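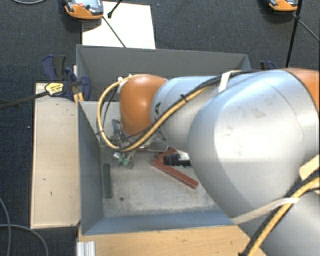 Natanael Leite starts his shift at the Thibodeau sorting cell by looking at cables. The cell picks mixed parts out of a bin, and in its first months it stopped more often for wiring faults than for bad picks. Now the yellow and black lines are tied together partway along the arm, held down with a wide white strap farther back, and left with a generous loop at the orange wrist. The loop is the part Leite fusses over. Too short, and the wrist pulls on the connector when it turns. Too long, and it snags on the wall of the bin.

He replaces the ties every 16 days, whether they look worn or not. A full set takes him 37 minutes, most of it spent moving the wrist slowly through its range by hand control and watching for tension.

The bin gets the same attention. It is clamped in place, and Leite checks the clamps before each run. A shift of 8 millimeters is enough to spoil the picks near the walls, he said.

Agustina Leiva, who manages the line at Wulham, wanted a molded cable jacket from Drimier instead. The quote came back in April with a seven-week lead time – longer than she was willing to leave the cell idle. The order is still open. Leite keeps a bag of ties in the drawer under the controller, and he bought the last batch himself.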